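工作笔记:Grodby温湿度记录仪,第二部分
接着上一本写。上一本最后几页是拆机记录和零件清单,要对照的话到架子上拿,封面写着Pindance。

Pindance这批东西都是从老气象站的库房里收来的,记录仪是其中最完整的一台,铭牌上有Grodby的厂名和1931,机号被磨掉了一半,看不全。外壳、底座、钟筒、毛发架、双金属片都在,缺一支笔尖和压纸条。上个月,也就是November那几页写得比较乱,有几处调整没记方向,今天补上。 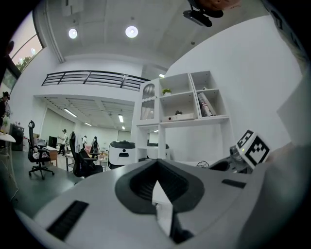 Tatau,09/12/2022

上午先看钟筒。昨晚上满弦以后放在窗边的台子上,今早还在走,声音均匀。竖着听和横着听差别不大,横放时略闷。之前担心的是摆轮轴尖磨损,拆开看过,下轴尖有一点发平,上轴尖还好。没有换,只重新抛了一遍,洗净,上油。这种钟筒走的是周转,转一圈168小时,摆幅小一点问题不大,要紧的是一周里头尾走得一样快。发条刚上满时力矩大,到最后一天力矩小,如果头尾差得多,记录纸上的时间线就会被拉长或者压短,事后很难改正。

上油只上轴眼和擒纵叉瓦的工作面,齿轮齿面不上。上一任修理的人给齿轮也抹了油,结成一层褐色的膜,里面裹着灰和纸毛,清洗时用软木签一点点刮,再用毛刷过了两遍溶剂。第三轮的轴齿里还嵌着一小段棉线,不知道是什么时候进去的,刮出来后那一轮的阻力明显小了。这段棉线我用纸包好放在零件盒的盖子里,Nesma要看。

发条盒没有开。盖子铆得很死,硬撬可能变形,而且上满和放空的手感都顺,没有粘连打滑的声音。报告里要写清楚:发条未拆洗,原状保留。以后如果走时出现一顿一顿的情况,先怀疑这里。

钟筒底部的传动齿轮和底座中心的固定齿轮之间有间隙,用手来回拨能感觉到。这是正常的,没有间隙反而会卡。但是对时的时候一定要注意方向:先把钟筒拨过头,再逆着走动的方向慢慢推回来,让齿面靠紧,再松手。反过来做的话,钟走了但是筒不动,要等间隙吃完才开始转,记录纸上开头会有一小段竖着堆在一起的墨。上次试走开头那团墨就是这么来的,当时我还以为是笔尖漏墨,白白洗了一遍笔尖。

快慢针往慢的方向拨了一点点。拨之前在夹板上用铅笔轻轻画了记号,拨完又画一道,两道之间很近,用放大镜才分得清。下周看结果再定,不要中途去动。

毛发束

毛发架拆下来以后先不洗,在灯下看了一会儿。原来的毛发颜色很浅,靠近下端夹子的地方有断发,翘在外面,有几根已经和旁边的缠住。夹子里有锈,锈把头发染成了黄褐色。断的那几根不受力,影响不算大,真正麻烦的是剩下的松紧不一,湿度变化时有的先拉紧有的后拉紧,指针就会一跳一跳的。上次试走的湿度线上有几处台阶,应该就是这个缘故。

和Nesma Gaber商量过两种做法。一种是保留原来的毛发束,只清洗和梳理,能记多少算多少,这样原件完整,适合陈列。另一种是换新毛发,原来的取下来装袋存档,仪器恢复使用。Nesma倾向第二种,理由是Pindance的说明里写明了这台要放在展柜里实际记录,如果曲线明显不对,参观的人会以为老仪器都这么不准。我本来想保留原件,后来想想,毛发在这类仪器上本来就是消耗品,当年说明书里也写了要定期更换,换掉不算破坏。决定换。

新毛发从Jin那边买的,他们做假发和琴弓两样生意,有没有漂染过的长发,价钱不贵。到手以后按粗细挑了一遍,太粗的、分叉的、手感发涩的都拿掉。挑头发很费眼睛,黑色的底板上看不清,后来垫了一张浅色的卡纸,好多了。

处理步骤记一下,以后还要做:

先用温水加一点中性皂液浸泡,轻轻晃,不搓。换清水漂,漂到水里没有泡沫为止。
用乙醚和酒精混合液脱脂。这一步在通风柜里做,瓶子用完马上盖上。Nesma提醒过,手指上的油会把前面的功夫全部毁掉,脱脂以后只能用镊子夹两端。
蒸馏水漂洗,挂起来自然晾干,下端坠一个很轻的小夹子,让头发拉直。不要用吹风机。
晾干后放在密闭的玻璃缸里过夜,缸底垫湿滤纸,让头发在潮湿的空气里回复。
取出后分束,理齐,上夹。

分束的时候数了根数,每束9根比较合适,再多的话夹子咬不住中间的几根,再少的话拉力不够,带不动笔杆。老的那束因为断得厉害,原来到底是多少已经说不准了,夹口里的发根粘成一团,没有硬去拆。

上夹是今天最费时间的一步。要让每一根的松紧一样,靠手拉是拉不匀的。试过先夹上端,下端穿过一条对折的细砂纸,砂纸轻轻捏住往下捋,捋到底时顺势夹住。做了三次,前两次夹完用镊子背从中间轻轻拨,能看见有一两根比别的松。第三次可以了,拨下去整束一起弯,一起回来。

夹子的螺丝很小,槽口被以前的人拧坏了一边,螺丝刀容易滑。我把刀口在油石上磨平,宽度修到正好填满槽,再拧就稳了。这颗螺丝要不要换,还没想好。外形看不出来,换了更方便以后维护,但是原螺丝还能用。先不换,在记录卡上注明。

锈的处理:夹口里的锈用玻璃纤维笔轻擦,擦到露出金属光泽就停,镀层已经薄得很,再擦要露铜。擦完用酒精棉签擦净,没有上防锈油,油会爬到头发上去。这一点和别的铁件不同,千万记住,毛发架上任何地方都不上油,转轴也不上。原来的转轴是干的,抹布擦过以后转动灵活,就让它干着。

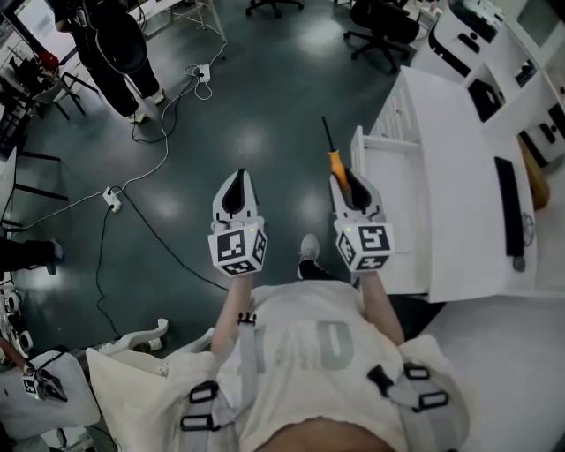
笔杆和笔尖

温度笔和湿度笔用的是同一种笔尖,三角形的小墨斗,套在笔杆头上。温度那支原装的还在,湿度那支缺失。备件盒里找到两只别的仪器上拆下来的,形状差不多,一只的斗口略大,装上以后偏重,笔杆回位慢。另一只合适,但是笔缝里有干墨。用温水泡了一晚上没有泡开,换成稀氨水泡了一会儿就化了,然后用薄铜片从缝里穿过去来回拉了几下。不要用刀片,刀片会把缝划宽,划宽以后墨线就粗了。

笔杆长度必须和记录纸上的弧线对得上。记录纸的时间线是弯的,弧的半径就是笔杆从转轴到笔尖的距离。装好笔尖以后,把笔杆从最下面轻轻抬到最上面,笔尖应该一直沿着弧线走。第一次试的时候,中间对得上,上端偏到右边去了,说明笔杆长度不够。把笔尖往外拔出一点,再试,上下都对上了。拔出以后套得浅了,怕掉,在套口里垫了一丝薄纸,没有用胶。

两支笔上下错开,各走各的格,不会碰。但是湿度很低、温度又很高的时候,温度笔会走到它那一格的顶上,湿度笔会到它那一格的底上,两支离得很近。用手拨到那个位置看过,能错开,没有挨着。

笔压的调整:把底座朝笔的方向倾斜,笔尖应该刚好离开纸面。离得太早说明笔压轻,墨线会断;倾得很厉害还贴着,说明笔压重,摩擦大,曲线会变成一段一段的台阶。现在湿度笔离纸稍晚,还可以再轻一点,等走完一周再动。一次只改一个地方,不然说不清楚是哪个起的作用。上个月我就是毛发和笔压一起调,结果曲线变好了,不知道该归功于谁,笔记里也没法写。

墨水用的还是紫色的甘油墨水。库存那瓶开封很久,瓶口有结晶,倒出来滤了一遍。滤纸走得很慢,第一滴下来等了好一阵。甘油多了不容易干,甘油少了笔缝容易堵。Tatau冬天屋里生火,空气干,甘油稍多一点比较保险。现在这个配比在纸上能看出一点洇,线条边缘发毛,但是笔迹连续,能接受。加墨时墨斗不要加满,半斗多一点就够走一周。满了的话,湿度高的日子墨水自己会吸水涨出来,顺着笔杆往回爬,前任留下的紫色印子就在笔杆背面,擦不掉了。

压纸条

原件缺失,照着钟筒下沿的缺口和上沿的卡槽量了尺寸,用黄铜条做了一根。第一根弯头弯得太急,裂了,退火再弯第二根,没有问题。黄铜的颜色和旁边的旧件差得很明显,Nesma说就这样留着,让人一看就知道是后配的,不做旧。我在背面刻了年份缩写,字很小。

压纸条压在纸的接头上。贴纸时右边的纸头压在左边的上面还是下面,要看笔往哪边走,笔应该从高处滑到低处,否则会被纸边顶住。纸的下沿要贴紧钟筒底下的凸缘,有一边翘起来,整条基线就斜了。我每次装完都用指甲沿着下沿走一圈,再对着光看有没有缝。

纸用的是新印的。老气象站留下的纸受过潮,有霉点,而且纸已经缩了,拿来和新纸对比,同样的格子对不齐。旧纸不再用,选几张品相好的装进聚酯袋归档。里面有几张是有记录的,用铅笔写着换纸人的签名,字迹很好看,其中一张在背面记了下雪。

校准

湿度先做高端。用细纱布蘸蒸馏水,拧到不滴,把毛发架松松地围起来,再用毛刷给头发刷一点水。刷的时候从上往下,别横着刷。刷完等着,笔慢慢往上走,走到不动为止。说明书上讲停在100那条线下面一点为准,刷湿的头发和真正饱和空气里的头发读数不完全一样,所以不能调到正好压线。调零螺丝拧了小半圈,等它稳定,又回头补了一点点。每次拧完轻轻敲一下底座,让笔消除摩擦,不敲的话读数会骗人。

中段用通风干湿表对比。干湿表放在仪器旁边,风扇开足,等温度稳定再读,读的时候屏住气,人离远一点。我站得近的时候干球明显往上爬,后来用手电照着,从侧面伸头快速看一眼。对比了一个上午加半个下午,湿度笔和干湿表的差最多9%,出现在刚开门的那一阵。毛发反应慢,门一开外面的冷空气进来,干湿表先动,毛发要等一会儿才跟上。门关好以后两者慢慢靠拢。

低端没有条件做得很好。玻璃罩里放硅胶能把湿度降下去,可是毛发在太干的空气里放久了反应会变迟钝,做完还得再湿润恢复一次。只做了一小会儿,看笔能不能顺利走下来,有没有卡住的地方。能走,到很低的位置略有些迟疑,敲一下又动了。怀疑是凸轮上有点脏。

这台的毛发和笔杆之间有一对弯曲的凸轮,一个推另一个,用来把毛发不均匀的伸长变成纸上均匀的刻度。两个凸轮之间靠一根很细的拉簧贴紧。接触面上有一条发亮的磨痕,磨痕尽头有一点黑色的积垢,位置恰好对应低湿那一段。用竹签包一点绒布,干擦,擦掉大半。擦完笔在低段走得顺了。凸轮的相对位置是出厂时定好的,固定螺丝上有漆封,漆封完整,不要去动它。上个月我差点拧开,幸亏先看了一眼放大镜。
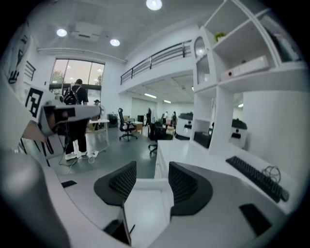 擦完凸轮以后高端又复查了一遍,还是用湿纱布的办法,笔停的位置比上午高了一丝,在线宽以内,没有再调。拉簧也看了,两端的钩口没有磨穿,中间一圈有点开,可能以前被人拉过。力量够用,不换。

温度那边简单得多。双金属片表面有氧化,颜色发暗,不打磨,磨薄了灵敏度会变。只用软毛刷扫掉灰,根部的固定螺丝紧了一下。和干湿表的干球对比,偏高,用调节螺丝往下压,压到一致。换了一个角落再比,还是一致。又把仪器搬到走廊,走廊冷,等了好久,温度笔落下来以后比干球稍微高一点,可能是底座太重,散热慢,铸铁的底座自己就像一块暖砖。晚一些再看,差别没有了。

放大倍率没有检查。要检查需要两个差得远的稳定温度,走廊和屋里的差别还不够。等天再冷一点,放到外面的百叶箱里过一夜,和箱里的温度表对一下。Nesma说后院那只百叶箱的门轴断了,她去找合页。

外壳

玻璃罩有一角崩了小口,不补,用细油石把锋利的边倒一下,免得换纸时划手。罩子的毡条已经被虫蛀,换了新的羊毛毡,用鱼胶粘,每隔一段点一点,不要满涂,将来好取。提手的皮套开裂,涂皮革膏会把颜色弄深,先不动,问过做皮具修复的人再说。

底座上的黑漆大面积完好,两个角磕掉了,露出铁,有浮锈。浮锈用棉签蘸油擦掉,薄薄打一层微晶蜡。蜡只到底座为止,同样不能靠近毛发架。打蜡的布和擦毛发架的布分开放,前者剪一个角做记号。

铭牌下面有一道旧划痕,像是有人用尖东西刻过字母又磨掉了。侧光下能看到两三笔,认不出来。拓了一张,夹在这一页后面。

试走安排

纸已经装好,墨已加,对时用齿面靠紧的办法做过。仪器放在里间的石台上,离炉子最远,太阳照不到。开始时刻写在记录纸的左端,用铅笔,换纸人签名。中间不动笔,不开罩。每天早晚各在纸边做一个时间记号:隔着罩子外面的拨杆轻轻碰一下笔杆,画出一条短竖线就可以,碰之前看好钟。拨杆往里推的时候手要轻,上回有人推得太重,笔杆弹起来,在温度格里留下一个很大的紫点。

走满一周以后要看的几项:

时间记号和纸上时间线的差,前半周和后半周分开算。
湿度线有没有台阶,有的话记下是上升时出现还是下降时出现。
墨线最细和最粗的地方,对照当天的湿度。
笔杆背面有没有爬墨。
压纸条两端有没有松。

如果后半周明显变慢,先查发条盒,再查快慢针,顺序不要反。

新毛发头几天会有漂移,这是预料中的,走完第一周要再刷一次水,看看高端停在哪里。Jin的老板娘在电话里讲,他们卖给做琴弓的那种不行,太粗,要就要给假发用的那种细的,下次订货写清楚。剩下的头发卷在蜡纸筒里,和备用夹子一起放在第二层抽屉,不要和尼龙线放在一起,上次有人拿错了去绑标签。

待办:合页;拉簧的尺寸量好存档,以防万一;旧毛发束写好标签装袋;滤过的墨水瓶上补写配比;棉线给Nesma看过以后拍照,放进Grodby的零件袋。干湿表湿球的纱布发硬了,下次对比之前换掉,剪的时候多留一截,上回剪短了,够不到水杯里的水。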